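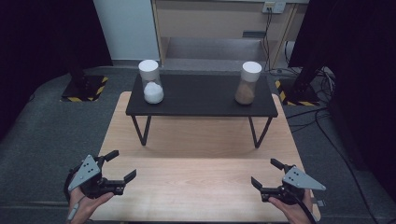 I've been carrying two phones since the spring, one in each front pocket, and I walk a bit like a cowboy because of it. The one on the left is the phone I've owned for years and know by heart. The one on the right is the Penry 5, the new one from Foltura, and it was supposed to have replaced the old one after a week. It hasn't. I keep meaning to move the SIM card over for good and then I find some reason to wait until the weekend.

So this is partly a story about a phone and partly about why it's so hard to switch (for me, anyway – my sister changes phones the way other people change pillowcases).

If you've never heard of Foltura, you're in large company. It's a small outfit with a narrow idea, and the idea is that a phone should have a battery you can pull out with your thumbnail, a headphone jack, and real buttons down the side that do whatever you tell them to. That's pretty much the whole pitch. The first Penry was sold almost entirely to people who hang around on phone forums, and I say that with love because I'm one of them. The 5 is the first one that's meant for everybody else. It costs $600, it comes in a gray and a sort of brick red, and the back pops off with a click that I've now done so many times my family has asked me to stop.

Let me start with the battery, because that's what everyone asks about. I got a spare with mine and kept it in my coat. The first time I swapped it out I was on a train with a dead phone and no outlet, and I felt like I'd gotten away with something. Back off, old one out, new one in, back on, and then you wait for it to start up. The starting up is the part they don't put in the ads. It takes long enough that the woman across from me had time to offer me her charger. But then you're at full, just like that, and there's no cable dangling off you for the rest of the ride.

What I hadn't thought through is that you now own two batteries and both of them need charging. Foltura sells a little cradle for the spare, and if you buy the phone I'd just get the cradle at the same time and be done with it. Without it you're charging one, swapping, charging the other, and at some point you lose track of which is which. I put a dot of nail polish on mine. Works great.

Radka Živković, who led the hardware side of the Penry 5, laughed when I told her about the nail polish. She has a strip of tape on hers. We talked over a video call that dropped twice, both times on my end, both times on my old phone, and I felt she was being very polite about it.

"People assume the battery door was the hard part," she told me. "The door was fine. The buttons took forever."

There are four of them, two on each side, and none of them is marked. Out of the box the top right one is power and the two on the left are volume, so you could use the thing for years and never notice anything odd. The fourth does nothing at all until you set it up. You go into settings, pick a button, and tell it what a short press does, what a long press does, and what a double press does. Then you can change all of that depending on which app you're in. I had a wonderful evening with this. I had a long press for the flashlight and a double press for the camera, and inside my podcast app the bottom button skipped ahead and in my notes app it started a voice memo, and I went to bed feeling like a pilot.

The next morning I couldn't remember any of it. I took eleven pictures of my own pants trying to turn the volume down.

I mentioned this to Živković too, a little sheepishly, and she said it's the thing they hear most. In testing, people set up everything on the first night and then turned most of it off. The ones who were happiest picked a single shortcut and left it alone for a while before adding another. So I wiped the lot and started over with just the flashlight. Then a few days later I added the camera. I'm up to three now, and I use them without thinking, and when I pick up my old phone I find myself squeezing the side of it like a fool and waiting for a light to come on.

Now, the screen. It's fine! It's bright enough outdoors, it's a comfortable size, and the corners aren't so rounded that they eat the clock. Next to the big flagships it looks a bit flat, and if you watch a lot of movies on your phone you'll notice. I mostly read and text and look at the weather, and after a day I'd quit comparing.

The camera is where I have to be a bit of a grump. In good light it takes very nice pictures, warm without being orange, and it's quick. Indoors in the evening it struggles. Faces go soft, and anything that moves turns into a smear, so if you have a dog or a toddler or both, you'll want to turn on some lamps. There's a night mode but it wants you to hold still for so long that whoever you're photographing has wandered off to the kitchen. Foltura says an update is coming in October that should help with this. I've been reviewing phones long enough to say you should buy the camera that's in the box today.

Then there's the software, and for that I called Evanthia Giannakopoulos, who runs a repair counter and has opinions. She's had the earlier Penry as her own phone for a long time now and she put a Penry 5 through her shop the week it came out, meaning she took it completely apart on the bench and put it back together to see how it went.

"It's screws," she said. "Regular screws. I was so happy."

She liked the inside a lot. The charging port is on its own small board, so when it wears out (and it will, it's the first thing to go on every phone she sees) you replace that one piece. The screen comes away without a heat gun. What she doesn't love is the setup. The Penry 5 runs Foltura's own version of Android, which they call Brusby, and Brusby asks you a great many questions. Do you want this on, do you want that off, would you like to send reports, would you like to be asked again later. Her customers come back in and ask her to do it for them. She'd like a single screen with a big button on it that says "just make it normal," and I think she's right.

Once you're past that, though, Brusby is a calm place to be. There's hardly anything preinstalled. The home screen is a plain grid. Notifications come in two piles, one for people and one for everything else, and you can tell it to hold the second pile until dinner. I thought I'd hate that and now it's the feature I'd miss the most. My old phone buzzes all day long about sales at stores I went into one time.

A few smaller things that I have in my notes and don't know where else to put. The headphone jack is on the bottom, which is the correct place. The speaker is loud but thin. Calls sound great, and two different people asked me if I'd gotten a new phone, so there's something going on with the microphone. It's not rated for a swim – splashes and rain only, on account of that removable back – and I got nervous near the sink for the first couple of days and then forgot about it. The case from Dudulov, the only other company making one so far, is nicer than Foltura's own, but it covers the battery door completely, so you have to peel the entire thing off for a swap. I went without.

And the battery itself, the one that comes with the phone, gets me through a day with some left over. Foltura rates it for 1,000 charges before it starts to fade noticeably. I obviously can't test that in a couple of months, and the whole beauty of the thing is that when it does fade you buy another one and click it in.

So why am I still carrying both? Some of it is dumb stuff. My bank app has to be moved over with a phone call, and I hate phone calls. My car knows the old one. I've got years of voice memos that need sorting and I've been putting that off since long before there was a Penry in my pocket. And some of it is the camera, because my niece has a recital coming up and the auditorium is dark, and I know which phone I'm going to pull out.

But I charged the old one last night and noticed it was still mostly full from the night before. I'd hardly touched it. I'll call the bank after the recital.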